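September, Sunday
by Leonie Brinkmann

Search this diary
Type and press enter
Search

Sunday, 6 in the evening

Home from Justholm with my boots in a plastic bag and a knee that has opinions. We lost to Clesley, 7 to 6, in a game of handball that should never have finished with so few goals in it. Thirteen goals in an hour. My niece's under-tens score more than that before the orange slices come out.

The club newsletter will call it a defensive masterclass. I can write the thing myself now: two proud sides, two immovable walls, a packed hall. I was one of the bricks in that wall and what I remember is people throwing the ball at the goalkeeper's stomach. Both sets of us did it. Their keeper made one save with her face that she can't have meant.

Coach Wendt gave the talk in the locker room beforehand and it was the same one as last season with the opponent's name changed. We are to "own the middle." I have been hearing about the middle for four years. I play left wing. When I asked him what owning the middle would look like from where I stand, he said I would feel it when it happened. I did not feel it.

The new thing this month is the training plan from Zorkum. The club paid for it, or somebody did, and now we all get a score every Thursday night for how ready we are to play. Mine came in at 188. No one can tell me what it's out of. Last week it was lower and I felt fine, and this week it was higher and I had a cold. Wendt read the scores out on the bus as if they settled something. Mal-soon had the highest on the team and then threw up at the rest stop, which she says was the egg sandwich. She still played the full hour and was better than any of us, so maybe the number knows about eggs.

I'm not against measuring things. I'd like to know how fast I get back after losing the ball, for one, because I suspect the answer is bad and I could work on it. But that isn't in there. What's in there is a single number and a little arrow, and the arrow points up for everybody. I've looked over three people's shoulders and have yet to see one pointing down.

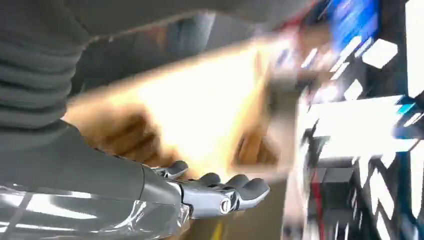

Second half, for the record

Level at four each when we came back out. Wendt moved me inside for ten minutes, I suppose so that I could own the middle in person, and I got an elbow in the ribs and a two-minute suspension for complaining about it. I said "Are you watching?" to the referee. He was, as he then showed me.

While I sat there Clesley scored one, so I guess that one is mine. Mal-soon got it back with a shot from the right that went in off the post. Then nothing for a long stretch, both teams passing it side to side like they were trying to sell it to each other, with the referee's arm going up for passive play and down again. They scored, we scored. I got that last one, a plain old wing shot, low, far corner, and I'll admit I enjoyed it more than I've enjoyed anything since the summer.

Their winner came from a free throw we had all day to set up for. I was looking right at the shooter. So was everyone else. She stepped around us and put it in, and that was the end of the immovable wall.

Afterward Wendt told us we could take a lot from it. He always says this and I always look around to see what there is to take. The point? No, Clesley has it. Maybe the sandwiches.

Mal-soon and I sat together on the way home. She thinks I'm too hard on him. She says he drives out in all weather, he isn't paid much, and at least he has a plan – the last coach had a whistle and a divorce. Fair enough. She also thinks the scores might get better once they've had a few months of us to go on. I said so would a horoscope. She laughed but she checked hers again before we got to the highway.

What bothers me, I think, is that we didn't play badly enough to learn anything. If we'd been beaten by fifteen there would have been a real conversation. One goal is bad luck, and you can tell yourself that for a whole season and end up ninth. We did it two years ago and I have the team photo to prove it, everyone grinning.

Things to do before Tuesday practice: ice the knee, wash the gray jersey by itself this time, ask Wendt for the shot chart if one exists. I doubt it does. I'd also like to try the early pass from the keeper straight to the wing, which we ran twice in the warm-up and never once in the game. I'll bring it up. He'll say we need the middle first.

Knee is the size of a grapefruit. Going to bed.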